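Manuals > Tasow Lap Timer > Track Set-up

Overview Track Set-up Athlete Tags Results Export Support

Last updated: Friday, April 12, 2019

4. Setting up the timer for track events

This section covers outdoor tracks. For indoor ovals, see section 5.

4.1 Placing the base unit

1. Set the base unit on the infield side of the finish line, level with the line.
2. Connect both antenna mats. The arrow on each mat points in the running direction.
3. Hold the power key until the status light turns green.

CAUTION: Do not run the mat cables across lane 1 without the supplied cover.
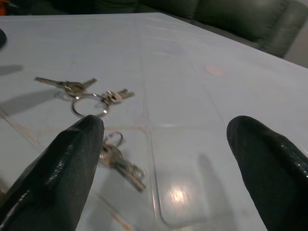 4.2 Assigning tags

1. Open Athletes and select New Heat.
2. Scan each tag and enter the bib number. One base unit holds up to 64 tags per heat.
3. For relays, assign the tag to the team and mark the carrier as Leg 1.

NOTE: Tags worn on the shoe read more reliably than tags worn at the waist. In tight packs - the last lap of a 1500, for instance - use 2 tags per runner.

4.3 Setting the dead time

Dead time is the period after a read during which the same tag is ignored. The default is 60 seconds. For 300 m repeats with short rest, a lower value may be needed.

1. Open Session > Timing.
2. Enter the dead time in seconds.
3. Press Save, then run one test lap.

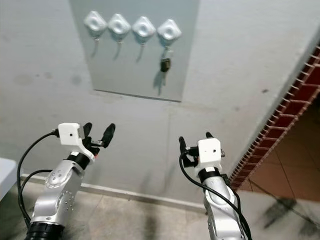
Aušra Zariņš: We set ours to 40 for the 400 m groups at Etberg and had no missed laps. At 60 the faster runners were dropping a split now and then.

Follow the same practice where any athlete is expected to finish a lap inside the default. Keep the value below the fastest expected lap. 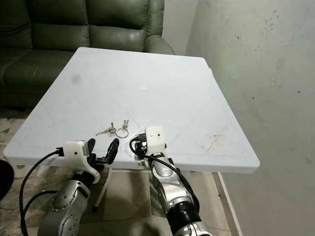

4.4 Closing the session

1. Wait for the last athlete to clear both mats.
2. Select End Session. Splits are locked at this point.
3. Export the results file before powering off.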